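Small Objects, Soft Surfaces: Comparing Hand-Held Grippers at Heladitz

The automation group at Heladitz has spent much of the year on a question that buyers of robot hands ask often and makers seldom answer in the same terms. How does a gripper behave when the thing to be picked up is light, oddly shaped and lying on something that gives way?

The group's trial, carried out with the Dalum workshop, compares hand-held units of the kind an operator carries through a task while the onboard cameras record it. Each unit completed 303 picks on household goods, and every pick was limited to 60 seconds. Results were entered by the operator and checked later against the recordings.
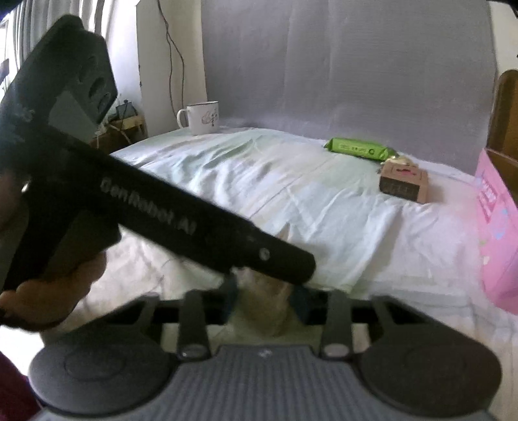
Bedding was chosen as a test surface early in the program, after hard tabletops produced scores too close together to be useful. A finger pad that closes cleanly on a bench may press an item down into cloth before it has a grip on it. Packs of wet wipes and small cardboard boxes, set out on a rumpled white sheet, call for quite different approaches, and an enameled mug offers the choice of a handle or a thin rim. Operators were permitted to change their angle of approach but could not smooth the fabric first.

The second part of the trial deals with containers. Of the 188 picks that the group classed as difficult, the larger share involved walls or lids that restricted the movement of the fingers. Wide finger linkages, which give good reach on an open surface, were slower in these conditions. Narrow pads entered more easily but tended to turn the item as they closed.

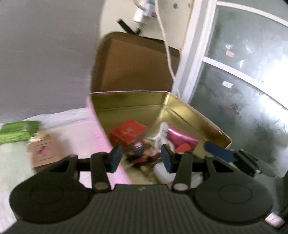 Camera placement proved as important as finger shape. A wide lens mounted near the wrist keeps both pads in view through the whole movement, at the cost of curved edges that must be corrected before the recording can be used. The Pledent controller applies this correction during capture. The Bermúdez controller leaves it for later, and the group reports that this added 11 minutes to the handling of each session.

Heladitz does not intend to publish a ranking. The complete pick records will be released to participating workshops in August, together with the object list and the instructions given to operators. A further round, covering fabric bags and drawers, is being prepared at Dalum.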